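Ovberg Benchtop Arm Cell: Setup and Care

The Ovberg cell is a small servo arm with a two-finger gripper, supplied as a kit for tabletop pick-and-place of light packaged goods. Assembly drawings are in the Flernadora parts binder. The notes on this page cover placement, cabling and routine care.

Placement

Fix the base at the far edge of the table, facing the work area. Lay the mat square to the base before zeroing; a small angle afterward is tolerated by the software up to 2 degrees. Use a plate as the drop target and small boxed items for the first runs. Keep the target and the boxes on the dark surface, where the contrast is best.

Cabling

Leave a loop in the main cable at the side of the arm. The loop must clear the lower servo through the full range of travel. Route the thin servo lead along the middle segment. Check both by hand with power off.
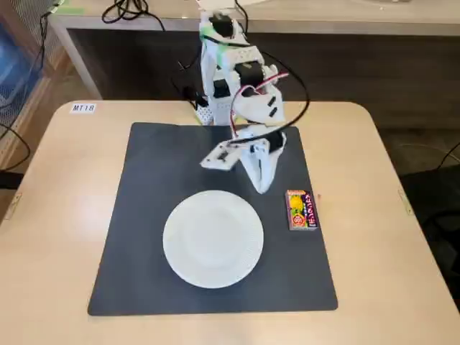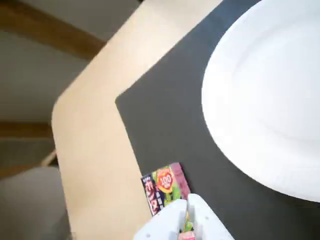

Benchtop Equipment, Issue 69, p. 94

Gripper

The fingers are printed in white plastic and screwed to their mounts. Check the finger screws after the first 60 cycles and monthly from then on. Replace a finger if the gripping face is worn or the screw holes have opened. Fingers are sold in pairs and should be changed in pairs. Clean with a dry cloth. Solvent will craze the plastic.

Zeroing

1. Power off and fold the arm back over the base.
2. Power on and run the Cultilon zero routine.
3. Lower the gripper over the plate and confirm that neither finger touches the rim.
4. Save the offsets.

If the gripper drifts to one side after zeroing, check the base screws before adjusting offsets.

Spares and service: Danang Sinaga, parts desk. Technical text: Sarahí Magaña.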